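Salcedo Library Forum > Reading Groups > Sports History Shelf
Thread: Proposed title for the September meeting

IlexBranch_Moderator
Posted 2 May 2026
Members are invited to comment on the title put forward for September, "The Cledero Nine" by Annunziata Russo. It is a history of a mill town baseball club and the families who kept it going between the wars. The library holds 6 copies. Please confine remarks to the book and its suitability for the group.

harrow_lane
I support the proposal. The chapters on the players' working lives are the strongest, in particular the account of men finishing a night shift and travelling straight to Akach for an afternoon fixture. Readers with little knowledge of baseball should manage well, as the rules are set out briefly at the start.

P. Whitcombe
I must record a different view. The middle section relies heavily on match reports, many reproduced at length, and I found pages 88 to 100 very slow. The author also states that 2,380 people attended the final home game and gives no source for the figure. A work of history should do better.

harrow_lane
With respect, the source is given in the notes to chapter nine. It is the gate ledger kept by the club secretary. I accept that the note is easily missed.

P. Whitcombe
I have now checked and withdraw the point about the figure. My opinion of the match reports stands.

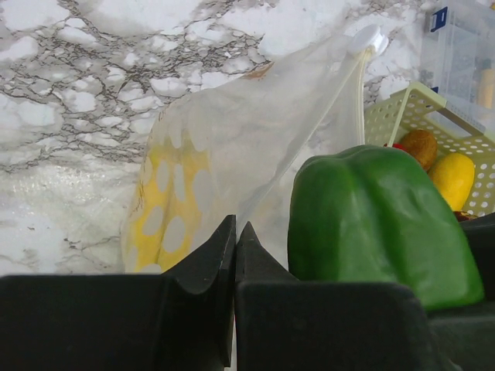

Is the book suitable for younger members of the group?
Readers of fourteen and over should find it suitable, although the chapter on the mill fire is distressing in places and parents may wish to read it first.

tessellate
I would add that the writing on the women who ran the ticket office deserves attention. It draws on letters that had not been printed before, and it changes how one reads the earlier chapters. I disagree with Mr Whitcombe about the match reports. The local paper wrote them for people who could not be present, and their tone tells us a good deal about the town.

P. Whitcombe
That may be so, but a selection would have served the purpose. I shall not oppose the title if the group wishes to proceed. May I ask that members be permitted to omit chapter five?

IlexBranch_Moderator
Members may omit any chapter they choose. The discussion will nevertheless cover the whole book. Copies may be reserved at the Ilex branch desk and are issued for three weeks, with one renewal where no other reader is waiting.

harrow_lane
Please reserve one for me. I have lent mine to my brother and do not expect its early return.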